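Forum Cuisine du quotidien > Techniques et matériel > Couteaux et planches

Sujet : Couper les poivrons au couperet, vous y croyez vraiment ?

bretelle_7
Posté le 2 décembre 2022

Bonjour à tous,

Je relance le débat parce que je lis partout depuis la rentrée que le couperet à lame rectangulaire serait LE couteau à tout faire, poivrons compris. J'en ai acheté un en septembre, un Tosetti, sur les conseils d'un vendeur très sûr de lui. Résultat : la peau résiste, la chair s'écrase, et je me retrouve avec des lanières qui tiennent encore deux par deux par un bout de peau.

Je veux bien admettre que ma technique est mauvaise. Mais quand une technique demande six mois d'apprentissage pour couper un légume creux, je me pose des questions. Mon vieux petit couteau d'office faisait le travail.

Ma planche est en bois, posée directement sur le plan de travail. Je coupe peau vers le haut.

Vos avis, et si possible des avis de gens qui l'ont fait plus d'une fois.

marmitonne63
En réponse à bretelle_7

Peau vers le haut, voilà ton problème. Retourne-le. La lame entre dans la chair sans glisser et la peau cède en dernier, contre la planche. Je coupe comme ça depuis toujours et mes lanières se séparent très bien.

Et ton couperet, il est affûté ? Un couteau qui sort de la boîte n'est presque jamais assez affûté pour un poivron.

Sekar Sutanto
En réponse à marmitonne63

Le coup de la peau vers le bas, je l'ai lu cent fois, et je reste sceptique. Avec un couteau qui coupe, ça marche dans les deux sens. Avec un couteau qui ne coupe pas, ça ne marche dans aucun. Le sens de la peau ne fait que masquer un fil fatigué.

Par contre je défends le couperet pour une chose, le volume. Une lame large posée sur un tas de lanières, le bas du tranchant sur le bois, on voit bien comment ça travaille : 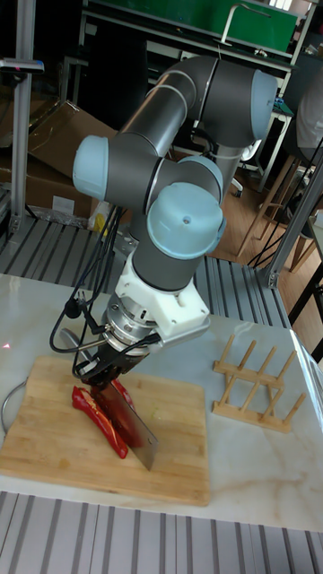 et pour ramasser ensuite, la largeur sert de pelle. Encore faut-il avoir un tas. Pour un poivron dans une salade du soir, sortir un engin pareil me paraît exagéré, et je ne parle pas du prix. Certains modèles montent à 170 euros, pour du poivron !

Autre chose, bretelle_7 : tu dis que ta planche est posée directement sur le plan. Elle bouge ? Si elle bouge, tu appuies de travers et tu écrases. Un torchon humide dessous et tu refais l'essai avant d'accuser Tosetti.

bretelle_7

Elle bouge un peu, oui. Mais elle bougeait déjà avec le couteau d'office, et je coupais très bien. Je note quand même le torchon.

Pour l'affûtage, j'ai passé la lame au fusil. Ça ne suffit pas ?

fil_du_rasoir

Le fusil redresse le fil, il n'affûte pas. Il te faut une pierre. 500 pour reprendre un tranchant abîmé, 2 000 pour finir. Compte une bonne demi-heure la première fois.

Irfan Pangaribuan
En réponse à fil_du_rasoir

La 2 000 pour un couteau de cuisine familiale, permettez-moi de douter. Justement sur le poivron, un fil trop poli patine sur la peau. Un tranchant qui garde un peu de mordant attaque mieux, comme pour la tomate. Je m'arrête avant et je n'ai jamais eu à m'en plaindre.

Quant aux pierres à double face du genre Plirkus, vendues avec un guide d'angle en plastique, j'en ai eu une. Elle s'est creusée au milieu en quelques mois. Le guide est parti à la poubelle bien avant.

fil_du_rasoir
En réponse à Irfan Pangaribuan

On ne sera pas d'accord. Un fil poli bien fait traverse une peau de poivron sous le seul poids de la lame. Si le tien patine, c'est qu'il reste un morfil — ça arrive à tout le monde.

Irfan Pangaribuan

« Sous le seul poids de la lame », on me le promet depuis des années et je ne l'ai vu que dans des vidéos de vendeurs.

marmitonne63

Vous êtes partis loin, là. La question c'était couperet ou pas couperet.

Pour moi on peut très bien garder deux couteaux. Une lame fine pour ouvrir le poivron et retirer le pédoncule, une lame large si on en fait une grosse quantité (ratatouille, piperade, bocaux). L'erreur c'est de vouloir tout faire avec le même.

Sekar Sutanto
En réponse à marmitonne63

D'accord sur la lame fine. Étroite et pointue, elle trouve son chemin le long du légume, elle ne le pousse pas devant elle. Sur un poivron rouge bien ferme on n'a pas besoin de plus, à condition de garder la planche dégagée. Voyez plutôt, poivron, planche rectangulaire en bois, couteau mince, et le reste du plan sert à poser le saladier.
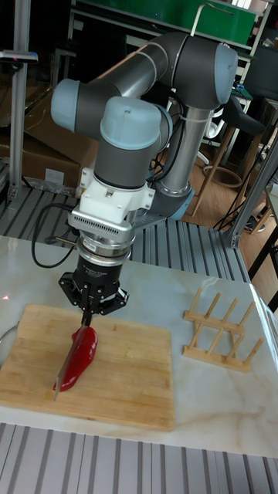
Sous-discussion : planches et plans de travail

olivette_b

Je rebondis sur le plan de travail, car je vois passer beaucoup de surfaces brillantes façon marbre. C'est joli. Mais est-ce que quelqu'un coupe directement dessus ? Ma belle-sœur le fait et soutient que ça n'abîme rien.

fil_du_rasoir
En réponse à olivette_b

Ça abîme le couteau. Marbre, verre, céramique, même combat : le tranchant se retourne en quelques passages. Planche obligatoire. Bois ou bambou, comme vous voulez.

Irfan Pangaribuan
En réponse à fil_du_rasoir

Pas « comme vous voulez ». Le bambou est plus dur que la plupart des bois de planche et il use le fil plus vite. On le vend comme écologique et increvable, je n'ai constaté ni l'un ni l'autre. La mienne s'est fendue au collage.

olivette_b

La mienne est en bambou et n'a pas bougé. Je la lave à la main, je l'essuie et je la range debout.

bretelle_7

Debout où ? La mienne sèche à plat, et elle commence à gondoler. Ce qui explique peut-être qu'elle bouge.

olivette_b
En réponse à bretelle_7

Dans un petit égouttoir en bois à chevilles, de ceux qu'on prévoit pour les assiettes. Elle tient entre deux chevilles et l'air passe des deux côtés. Évite de laisser l'égouttoir collé à la planche pendant que tu coupes, par contre. Je cogne dedans avec le coude une fois sur deux.

Sekar Sutanto

Planche gondolée, donc. On aurait pu commencer par là. Pose-la sur le plan et appuie sur un coin, tu sauras tout de suite.

bretelle_7

Bon. J'ai vérifié, elle bascule sur deux coins. J'ai pris la planche de ma voisine, torchon dessous, poivron peau vers le bas.

Avec le couperet : c'est mieux, les lanières se détachent presque toutes. Avec le couteau d'office : elles se détachent toutes, et j'ai mis moins de temps. Je n'ai pas encore sorti de pierre, donc fil_du_rasoir va me dire que l'essai ne compte pas.

fil_du_rasoir

L'essai ne compte pas.

marmitonne63

Reviens nous voir après l'affûtage. Et mets les lanières à plat dans un plat au four avec de l'ail, tu oublieras qu'elles sont irrégulières !

bretelle_7

Je vais emprunter une pierre avant d'en acheter une. Si quelqu'un a un avis sur la Rweyemamu, grain 500, je prends, mais un avis d'utilisateur s'il vous plaît, les fiches produit je les ai déjà lues.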